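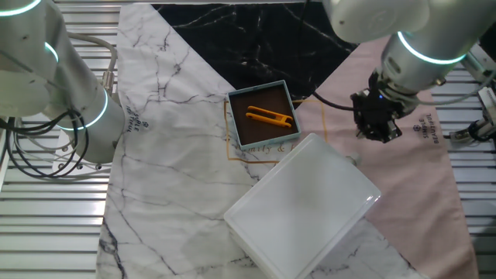

Koller wall-hung heat recovery unit for small houses and flats

Article number 491

The Koller is a ventilation unit with heat recovery. It takes the used air out of the kitchen, bathroom and toilet, and it brings fresh air into the bedrooms and the living room. Inside the unit the two air streams pass each other in the heat exchanger without mixing, and the warmth of the outgoing air goes over to the incoming air. In winter you get fresh air without opening the windows, and the heating has less to do.

We supply it to home owners and to installers. If you buy as a home owner, please read the part about installation before you order.

Which homes is it suitable for?

The Koller is made for flats and smaller houses with up to 4 bedrooms. For larger houses we recommend the Lernwood, which stands on the floor and needs its own small room or a dry cellar. If your house is between the two sizes, send us the floor plan and we will calculate it for you. This calculation is free of charge and you are not obliged to buy.

The unit is a good choice after a renovation with new windows. Old windows let in a lot of air by themselves. When they are replaced, the house becomes tight, and many owners notice after the first winter that there is water on the glass in the morning, or dark spots in the corners behind the wardrobe. Ventilation helps against this, but please have existing damp checked first. A leaking pipe or a wet cellar wall cannot be solved with a ventilation unit.

Technical data

Mounting: on the wall, indoors, in a frost-free room
Largest air volume: 341 cubic metres per hour
Fan steps: 4, plus holiday mode
Weight without packaging: 20 kg
Duct connections: on the top, left or right version
Condensate drain: on the bottom, with siphon
Summer bypass: automatic, can be switched off
Colour of the cover: white

Please decide before ordering if you need the left or the right version. The cover is the same, but the inner parts cannot be turned round later.

Control

The Cemico wall control is included. It has one wheel for the fan step and one button for the kitchen boost. The boost runs for half an hour and then goes back to the step you had before. A humidity sensor for the bathroom is available as an accessory. With the sensor the unit goes up by itself when somebody has a shower, and it goes down again when the air is dry.

There is no app and no internet connection is needed.

Noise

On the two lower steps the unit can be heard only when you stand near it. On the highest step it is clearly audible, like every unit of this type. We advise against mounting it on a bedroom wall, even if the wall is thick. A utility room, a hallway cupboard or a heated loft is better. Silencers for the ducts must be ordered separately – one for the supply air and one for the extract air.

Installation

The wall must be able to carry the weight, so plasterboard alone is not enough. The electrical connection has to be made by a qualified electrician. Leave enough space in front of the unit so the filters can be pulled out straight.

If there is an open fireplace or a wood stove in your home, tell us this when you order. In this case a safety switch is necessary, and your chimney sweep should be asked before the work begins.

Filters and care

The filters should be changed twice per year. Many customers do it in January and again in the summer, when the pollen time is over. You do not need tools for it: switch off the unit, open the front flap, take out both filters and put the new ones in with the arrow pointing in the direction of the air. Then hold the button on the wall control until the filter lamp goes out.

The heat exchanger can be washed in the shower with lukewarm water. Do not use washing-up liquid and let it dry completely before you put it back.

Delivery and advice

The unit is delivered by Pleltness to the kerb. Carrying it into the house can be booked for an extra charge. Please check the carton while the driver is still there and write any damage on the delivery note.

For questions about planning, write to Flurina Aebischer in our technical office and mention the article number. She can also give you the names of installers in your area who know the unit.

Accessories: filter set, humidity sensor, duct silencer, outside wall grille, wall bracket for uneven walls, safety switch for stoves.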